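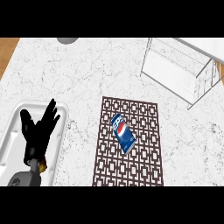

플레덱(Fledeck) 휴대용 염분계 4주 사용기

민물과 바닷물이 만나는 하구 근처에 살다 보면 쓸데없는 궁금증이 생긴다. 다리 위에서 내려다보는 저 물은 강인가 바다인가. 지도에는 선이 하나 그어져 있지만 물은 지도를 읽지 않는다. 밀물 때는 숭어가 올라오고 썰물 때는 붕어 낚시꾼이 자리를 잡는다. 보통 사람은 여기서 생각을 접고 집에 가서 저녁을 먹는다. 나는 집에 가서 염분계를 주문했다.

산 것은 플레덱의 막대형 염분계다. 끝에 전극이 달려 있고, 물에 담그면 전기전도도를 재서 염분으로 환산해 보여준다. 단위는 퍼밀, 물 1킬로그램에 녹아 있는 소금기가 몇 그램인지 나타내는 값이라고 생각하면 된다. 먼바다의 바닷물은 대개 35 언저리다. 상자에는 본체, 교정액 두 봉지, 손목 끈, 그리고 열네 개 언어로 쓰였지만 한국어는 빠진 설명서가 들어 있었다.

첫인상

가볍다. 좋게 말하면 휴대성이고 나쁘게 말하면 물에 빠뜨려도 풍덩 소리가 안 난다. 제조사는 방수라고 하는데 뜬다는 말은 어디에도 없다. 손목 끈은 꼭 끼우기 바란다. 버튼은 두 개이고, 전원 버튼을 길게 누르면 꺼지고 더 길게 누르면 교정 모드로 들어간다. '길게'와 '더 길게'의 경계는 사용자의 인격 수양에 맡겨져 있다.

교정

교정은 어렵지 않다. 컵에 교정액을 붓고 전극을 담근 다음 숫자가 멈출 때까지 기다렸다가 버튼을 누른다. 문제는 교정액이 두 봉지뿐이라는 점이다. 설명서는 사용 전마다 교정하라고 권한다. 그러니까 설명서대로라면 이 제품은 두 번 쓸 수 있다. 추가 교정액은 따로 판다. 프린터 회사에서 이직한 사람이 기획했나 싶었다. 나는 일주일에 한 번만 교정했고 큰 탈은 없었다.

현장에서

11월 내내 아침마다 같은 다리 밑에서 물을 떴다. 두레박은 페트병에 끈을 맨 것이다. 만조 무렵 수면 근처의 물은 대체로 한 자릿수가 나왔고, 비가 온 다음 날에는 수돗물과 별 차이가 없었다. 여기까지는 예상대로라 조금 실망스러웠다.

재미있는 건 바닥 쪽이었다. 병에 추를 달아 가라앉힌 뒤 마개를 당겨 여는 식으로 깊은 물을 떠 보니 29가 나왔다. 같은 자리, 같은 시각인데 위는 강이고 아래는 바다였던 셈이다. 짠물이 더 무거워서 강물 밑으로 파고드는 현상으로, 염수 쐐기라고 부른다. 교과서에서 그림으로 볼 때는 시큰둥했는데 직접 떠 보니 괜히 혼자 다리 밑에서 감탄사가 나왔다. 옆에 있던 낚시꾼이 자리를 옮겼다.

내해나 만에 따라 염분이 크게 달라지는 이유도 비슷한 데 있다. 강물이 얼마나 들어오는지, 물이 얼마나 증발하는지, 바깥바다와 통하는 목이 얼마나 좁은지가 맞물린다. 우리 하구는 그 축소판이라고 우기며 한 달을 보냈다.

온도 보정이라는 말

전도도는 수온에 따라 달라지기 때문에 이런 기기는 대개 온도를 함께 재서 보정한다. 플레덱도 자동 보정이 된다. 다만 보정에 시간이 걸린다. 따뜻한 주머니에서 꺼내 차가운 물에 바로 담그면 숫자가 한참 미끄러진다. 처음에는 성급하게 적었다가 첫 주 기록을 거의 다 버렸다. 물에 담그고 70초를 세면 대체로 안정된다. 겨울 아침의 70초는 생각보다 길다.

다른 제품과 비교

전에 쓰던 푸나드스카(Funadska) 굴절계와 나란히 놓고 재 보았다. 굴절계는 프리즘에 물방울을 떨어뜨리고 햇빛에 비춰 눈금을 읽는 방식이다. 건전지가 필요 없고 고장 날 구석도 적다. 대신 해가 필요하고 노안이 없어야 한다. 짠물에서는 두 기기가 비슷하게 나왔는데, 염분이 아주 낮은 물에서는 굴절계 눈금이 바닥에 붙어 버려서 읽는 사람의 희망 사항이 많이 섞였다. 강 쪽을 재려면 전도도 방식이 낫다.

프라도(Prado)에서 나온 상위 기종도 후보였지만 가격을 보고 창을 닫았다. 케이블이 달려서 물을 뜨지 않고도 깊이별로 잴 수 있다고 한다. 페트병에 추를 매달던 어느 수요일 새벽에 그 창이 자꾸 떠올랐다.

아쉬운 점

기록 기능이 빈약하다. 본체에 400개까지 저장된다는데 시각이 함께 남지 않는다. 조석에 따라 변하는 값을 재는 기계에 시각이 없다는 건 일기장에 날짜 칸이 없는 것과 같다. 결국 수첩에 연필로 적었고, 수첩은 두 번 젖었다.

전용 앱은 플롬소프(Flomthorpe)라는 이름인데 본체와 연결되는 날이 있고 아닌 날이 있다. 연결된 날에는 펌웨어 업데이트를 하라고 한다. 업데이트를 하면 연결이 끊긴다.

화면은 정오의 햇빛 아래서는 잘 안 보인다. 손으로 그늘을 만들어야 하는데, 한 손에는 본체가 있고 다른 손에는 두레박 끈이 있다.

누구에게 맞나

수조를 관리하거나 김장 배추 절임물의 농도를 재려는 사람이라면 더 싼 염도계로 충분하다. 절임물은 이 기기의 측정 범위를 넘어서 화면에 가로줄만 나온다(해 봤다). 하구나 갯벌, 기수호 근처에 살면서 물의 경계가 궁금한 사람이라면 살 만하다. 교정액은 처음부터 넉넉히 같이 주문하는 편이 배송비를 아낀다.

별점은 다섯 개 중 세 개 반. 앱을 지우고 나서 반 개를 더 얹은 점수다. 다음 달에는 갈수기 수위에서 쐐기가 어디까지 올라오는지 상류 쪽 보 아래에서 재 볼 생각이고, 끈은 더 긴 걸로 바꿨다.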